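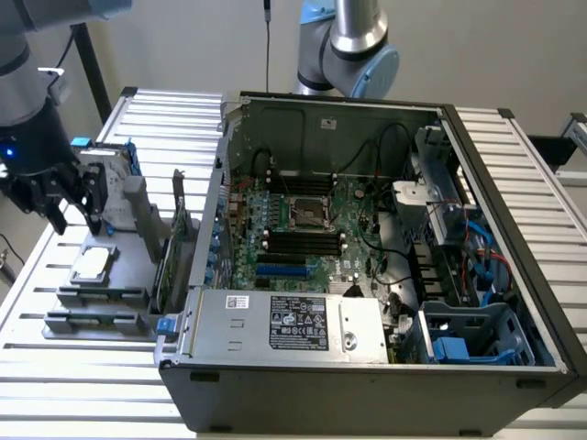

## 대학 농구 기록지, 팀 리바운드는 누구한테 붙이나요?

**물속의감자** | 농구 > 기록/규칙 게시판 | 조회 2831

급해서 두서없이 씁니다. 동네 대학 클럽 리그에서 기록원 맡게 됐어요. 프레스틀로(Prestlow) 체육관에서 하는 리그고 9월부터 시작했는데 원래 하시던 분이 그만두셔서 갑자기 제가 함.

문제는 지난 경기. 프레스틀로 대 드루타센(Drutasen). 경기 끝나고 박스스코어 맞추는데 선수 리바운드 합계랑 팀 합계가 6개 차이 나요. 세 번 다시 더했는데 똑같이 6개. 드루타센 쪽 감독님이 자기네 센터 리바운드가 빠진 거 아니냐고 하시고... 그 선수가 통산 1000리바운드 앞두고 있어서 예민하신 듯.

제가 헷갈리는 상황 적어보면

- 슛 안 들어가고 공이 그대로 라인 밖으로 나감. 아무도 안 잡음
- 블록당한 공이 바로 아웃
- 자유투 2개 중 첫번째 실패. 이것도 리바운드로 치나요?
- 두 명이 동시에 잡아서 헬드볼
- 손끝으로 쳐서 우리편한테 간 공. 친 사람? 잡은 사람?

전임자 기록지에는 그냥 "팀"이라고 적힌 칸이 있는데 뭘 넣는 칸인지 설명이 없어요. 인수인계 받은 게 종이 한장이라.. 그리고 어시스트도 좀 애매한데 그건 나중에 따로 올릴게요. 다음 경기 전까지 정리해서 리그에 내야 합니다. 아시는분 좀 부탁드려요

---

**Mohandas Varma** | 2021년 12월 5일

차이 나는 게 정상일 수 있어요. 합계에 팀 리바운드 포함되어 있으면 당연히 선수 합계보다 큽니다. 기록지 "팀" 칸 숫자부터 보세요. 거기가 6이면 끝.

적어주신 거 순서대로요. 제가 쓰는 방식이고 대학 경기 쪽 기준이에요.

1. 슛 실패 후 아무도 못 잡고 아웃 → 팀 리바운드. 공 소유권 받는 팀에 붙임. 수비팀 공이면 수비 팀리바운드, 공격팀 공이면 공격 팀리바운드.
2. 블록 후 아웃 → 위랑 똑같음. 블록한 선수한테는 블록만 주고 리바운드는 안 줌. 공격팀 공으로 다시 시작하면 공격팀에 팀 리바운드.
3. 자유투 첫번째 실패 → 볼 데드라서 살아있는 리바운드가 아님. 이걸 "데드볼 리바운드"로 따로 적는 양식이 있고 아예 안 적는 양식도 있어요. 적더라도 팀 합계에는 안 넣습니다. 전임자분이 이걸 합계에 더했으면 거기서 숫자가 벌어져요. 꼭 확인!
4. 헬드볼 → 화살표 보고 공 받는 팀. 그 팀에서 같이 붙잡고 있던 선수한테 개인 리바운드 줍니다. 팀으로 안 가요.
5. 손끝으로 친 공 → 의도적으로 동료 쪽으로 쳐냈으면 친 사람. 그냥 우연히 맞고 흐른 거면 최종적으로 잡은 사람. 이건 기록원 판단이라 감독이 뭐라 해도 본 대로 적으시면 됨.

검산은 이렇게 하세요. 상대팀 슛 실패 수 + 우리팀 슛 실패 수 + 마지막 자유투 실패 수 = 양팀 리바운드 총합(팀 포함, 데드볼 제외). 쿼터나 전반 끝나는 버저랑 동시에 끝난 슛은 양식마다 달라서 한두개 어긋날 수 있어요. 마지막 자유투 실패인데 다른 이유로 볼 데드 된 것도 빼셔야 하고요.

센터 기록은 영상 있으면 영상으로만 고치세요. 말 듣고 고치기 시작하면 시즌 내내 전화 옵니다. 저 그런 적 있음

> **물속의감자**: 와 감사합니다. 팀 칸 보니까 4고 데드볼 칸이 2네요. 합쳐서 6...... 전임자분이 데드볼까지 합계에 넣으신 거 같아요. 그럼 센터 리바운드 빠진 건 아닌거죠?

> **Mohandas Varma**: 네 합계만 2 빼서 고치시면 됩니다. 개인 기록은 손 안 대도 될듯. 지난 경기들 기록지도 같은 식이었을테니 한번 보시고요.

---

**골밑은내땅**

그냥 제일 가까이 있던 선수 주면 되지 않나요? 우리 리그는 그렇게 하는데 100경기 넘게 아무 말 없었음. 팀리바운드 같은거 아무도 안봐요

> **Mohandas Varma**: 그러면 개인 기록이 부풀려져요. 통산 기록 걸린 선수 있다고 하셨잖아요.

---

**Liudmyla Sydorenko**

위에 첫번째 답변이 거의 맞고 하나만 보탤게요. 리그마다 제출 양식이 달라요. 노바코프스키(Nowakowski)배 대회 기록 봤을 때는 데드볼 칸이 아예 없었고, 지금 제가 하는 조디에르(Zodier) 리그는 팀 칸 하나에 공격/수비 구분도 없어요. 그러니까 고치기 전에 리그 사무국에 어느 양식 쓰는지 한줄만 물어보세요. 메일로요, 답이 남게.

그리고 경기 중에는 팀 리바운드 바로바로 적으세요. 저는 여백에 작대기로 표시해두고 하프타임에 옮기는데, 나중에 몰아서 기억하려고 하면 무조건 틀려요. 옆에 한명 앉혀서 "슛 실패, 몇번 리바운드" 불러주게 하면 훨씬 편합니다. 혼자 하면 턴오버 적다가 리바운드 놓쳐요.

어시스트 질문은 새글로 올리시면 볼게요. 그건 진짜 사람마다 달라서 길어짐

> **물속의감자**: 메일 보냈습니다. 옆에 앉을 사람은 구하는중이에요ㅠ 지난 기록지도 꺼내봤는데 두 경기 더 똑같이 되어있네요. 그것도 같이 고쳐서 내겟습니다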